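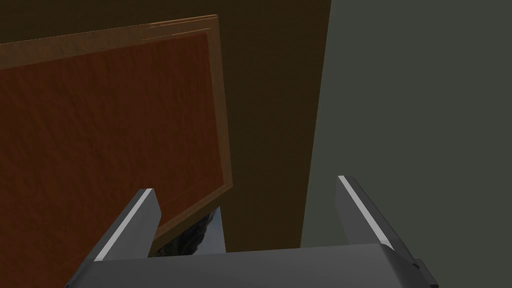

Choosing a gripper for a household robot used to mean buying three of them and seeing which one broke the fewest cupboards. At Tirix, a small engineering firm that sells door and drawer handling to makers of home robots, the first round of that work is now done in simulation. A run is watched mainly from the wrist camera, between two plain parallel fingers held well apart. A reddish-brown cabinet door with a raised panel fills much of the view, and the edge of it passes behind the left finger. For Ruoxi Meng, who runs the trials, that overlap is the first thing to check, as a finger that hides the edge of a door also hides the place where it has to pull.

The trials compare two grippers on the same simulated arm. One, known in the office as the Ukum, has flat fingers with squared tips. The other, the Cenulska, has longer fingers with a soft pad at the end. Each was given 618 attempts at opening doors and drawers in a set of virtual rooms, with the starting position changed a little every time.

The Ukum opened more doors. The Cenulska dropped fewer handles once it had hold of them, but it needed more space to get its fingers round the handle in the first place, and in narrow gaps it often touched the wood and stopped.

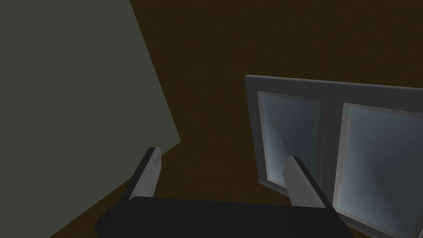

Wrist view with the fingers open, a two-paned window to the right.

Wrist cameras brought their own trouble. When the arm turns, the view turns with it, and a wall or a window can end up at any angle. The control software has to work out which way is up from the joint readings. In the first version it used the picture alone, and the team lost most of February to arms that reached confidently for the wrong thing. Windows caused the most errors. Glass gave the software little to hold on to, and it sometimes took a grey window surround for the edge of a cupboard.

The fix was a second camera mounted on the robot's body. It sees both arms, the floor and most of the room, and the two views are compared before each reach. This slows the robot down. A reach that was planned in seven seconds now takes 10, and Tirix has decided to live with that for the time being.
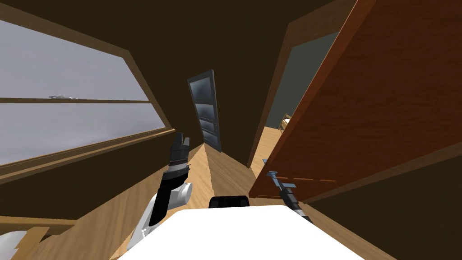
Takeshi Sakamoto is not convinced that the extra camera is worth the wait, and argues that a better controller would do the same job from the wrist alone. He would also like to see the Cenulska tried with shorter fingers before it is ruled out. Meng has agreed to the shorter fingers. The camera stays.

There is also the matter of how far simulated results can be trusted. Friction is the weak point. A finger slides off a virtual handle in a tidy, repeatable way, and a real one does not. Tirix plans to repeat the hardest doors on a bench, using a real arm and hinges bought from an ordinary hardware shop.

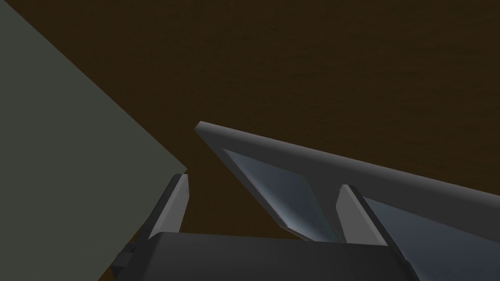
Evaristo Ferri

The bench tests will be run with Fuentealba, a joinery workshop that is building a set of doors to match the virtual ones. They will have the same widths and the same gaps, with handles that can be swapped between runs. Both grippers will be mounted in turn, and the body camera will be switched off for half the attempts so that Sakamoto's argument can be settled on real wood.

Until then, the simulated trials carry on overnight. The latest batch came to 1143 reaches, most of them with the Ukum, and Meng goes through the failures each morning, sorting them by hand into missed, slipped and blocked. Blocked is still the longest list.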